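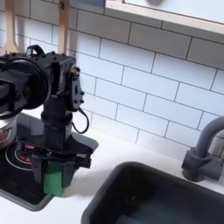
Le bras sur le plan de travail de la cuisine d'essai, un bloc vert dans la pince.

Groupe de travail Préhension
Compte rendu de la réunion d'avancement

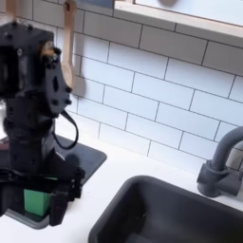
Codcombe, le 20 avril 2018

La réunion s'ouvre avec un peu de retard, le temps que chacun trouve une chaise et que le café finisse de passer, et l'on commence par remercier très chaleureusement l'équipe de Codcombe pour son accueil et pour les deux matinées d'essais qu'elle a bien voulu caser dans un calendrier déjà chargé. Le compte rendu précédent est approuvé, avec une seule correction : au point 3, il fallait lire « course de la pince » et non « force de la pince ».

1. Comparaison des pinces

On rappelle que deux pinces sont à l'étude, la Turkent à doigts parallèles et la Keletti à doigts souples, toutes deux montées sur le même bras et pilotées par le contrôleur Ellis. La consigne était la même pour l'une et l'autre : saisir le bloc, le soulever, le transporter entre la plaque de cuisson et l'évier, le reposer. Chaque pince a fait 66 passages.

La Turkent a manqué 7 prises, presque toutes quand le bloc était posé de biais par rapport aux doigts. La Keletti en a manqué 10, et la discussion s'anime ici un bon moment, car les personnes qui l'ont essayée lui trouvent malgré tout beaucoup de qualités : elle rattrape mieux une approche de travers et elle marque moins les objets. Ses échecs viennent surtout de la dépose, le bloc restant accroché à un doigt. Il est convenu que l'écart entre les deux est trop mince pour trancher et qu'il faudra reprendre avec des objets plus variés (une éponge, un gobelet, un couvercle, si l'on en trouve un à la bonne taille).

Une question est posée sur l'usure des doigts de la Turkent. Pas de mesure pour l'instant. On regardera à la loupe avant la prochaine série.

2. Contrôleur Ellis

Le contrôleur donne satisfaction dans l'ensemble, et l'on tient à le dire, après les semaines un peu difficiles de l'hiver. Reste un temps d'attente entre l'ordre de fermeture et la fermeture des doigts, qui gêne les personnes aux commandes et les pousse à appuyer une seconde fois. Deux réglages sont proposés. Le premier, plus prudent, consiste à limiter la vitesse de descente au-dessus du plan ; le second touche au filtrage de la commande et demande une mise à jour. Le groupe retient le premier tout de suite et garde le second pour l'été.

Il est aussi demandé que les fichiers de réglage portent enfin le nom de la pince, ce qui éviterait la confusion du deuxième matin, où la Keletti a tourné près d'une heure avec les paramètres de la Turkent. Les passages concernés ont été refaits et ne figurent pas dans les chiffres donnés plus haut.

3. Caméras

Long échange sur les reflets. Le carrelage blanc brille beaucoup, la plaque noire aussi, et le suivi du bloc perd parfois sa cible au moment de passer de l'une à l'autre. Certains voudraient couvrir le carrelage d'un papier mat, d'autres font valoir, avec de bons arguments, qu'une vraie cuisine a des surfaces brillantes et qu'autant s'y faire maintenant. Pas de décision. On essaiera d'abord de baisser l'exposition.

4. Câblage

La boucle de câble à hauteur du poignet est jugée un peu ample. Il est proposé de la raccourcir ou de la guider par un collier, en gardant assez de mou pour la rotation complète.

5. Suites à donner

Limitation de la vitesse de descente : équipe contrôle, avant la prochaine série.
Renommage des fichiers de réglage : équipe contrôle.
Liste d'objets à saisir : à envoyer par chacun, même en vrac.
Essai d'exposition réduite : équipe vision.
Collier de câble : atelier.

6. Divers

La cuisine reste montée à Codcombe jusqu'en septembre. Merci de remettre les blocs dans leur boîte en partant.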